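The Second Bottle
A short story

The hand stopped at two in the afternoon, which was the worst time, and it stopped closed.

Grethe Arnardóttir was in the kitchen of the Lakel building when she heard the alarm. She left her cup on the counter and ran. In the test room the robot stood at its little sink, and its right hand held a spray bottle so hard that the plastic had folded. The cleaner was running down the wrist and into the joint. Beside it stood Daiane Dantas with one palm on the red button, and with the other arm she was holding her glasses away from her face.

"Did it get in your eyes?"

"No. On the glasses only. I was close, Grethe. I was where I should not be."

They washed the glasses and then they washed her face anyway, for a long time, because this was the rule and because both of them wanted something to do. After that Grethe took the log to her desk and closed the door.

The robot was called Laur. It was made to clean bathrooms in homes for old people, and Kesen, the company who paid for it, wanted it in a real corridor by January. It had learned to hold a bottle from 1,651 recordings of human hands. Grethe had watched perhaps a third of them. The rest she had trusted, as you trust the stairs in your own house.

The log was not complicated. Laur had reached for the bottle, closed its fingers, and then it had continued to close them. The force limit had caught it late. Why late was one question, and by six o'clock she had the answer to that one: a value someone had raised in the spring, to help with heavy jars, and never put back. The someone was herself. Her initials were beside the number.

She looked at the initials for some minutes. Then she wrote it in the report, in the first line, where it could not be missed.

The other question was harder. Why did the hand want to close more, when it already had the bottle?

She stayed that night and opened the recordings one after another. Nernetti, the small studio that made them, had sent each with a still picture and a line of notes. Hands took bottles from shelves. Hands turned bottles around. At number 171 she made tea. Somewhere after midnight the colour of the plastic stopped meaning anything to her, and she watched only the knuckles.

Then she saw it, or believed that she saw it. In one group of recordings the finger values crept upward while the bottle stayed as it was. The glove was telling a story that the hand was not living. She compared five of them, and the creep was the same in all five, a slow line like a tide coming in. One of the sensors had drifted, and Laur had learned from it very faithfully that a person who holds a bottle holds it tighter and tighter.

She opened the still that belonged to the first of the five.

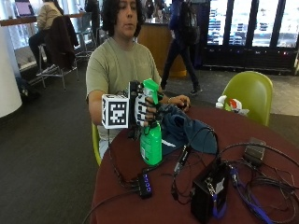 Nernetti session still: right-hand glove, green spray bottle, grip at the neck.

She had expected, without knowing it, a face with some guilt in it. It was a young man in a loose olive shirt, with curly hair down to his shoulders, looking down toward his hand. His fingers were wrapped just under the trigger. His other hand lay on a crumpled navy cloth, the fingers curled loosely, and it was this one she kept returning to. If only we had asked you about the left one, she thought. The left one had no glove and could not be misunderstood.

At seven Daiane came in with her old glasses on, the ones with the scratched lens. She read the screen over Grethe's shoulder and was quiet for a while.

"So it was the glove."

"It was the glove, and it was me. The glove taught it to squeeze. My number let it."

"And I leaned in," said Daiane. "Put that also."

"I don't want to put that."

"Put it. Next time it will be a person who lives there, and they will lean in too. It's their bathroom."

Grethe wrote it. She put the old limit back and had Daiane check it, and she marked the whole group of recordings so that no machine would learn from them again. To Kesen she wrote that January was not possible. She tried three softer ways to say this — each of them was longer — and sent the short one.

Before they turned on the power, Daiane put tape on the floor, a good metre farther out than the old line. Then she filled a new bottle with plain water and set it by the sink.

"Ready?" she asked, from behind the tape.

Laur lifted its hand, and Grethe kept her own on the button.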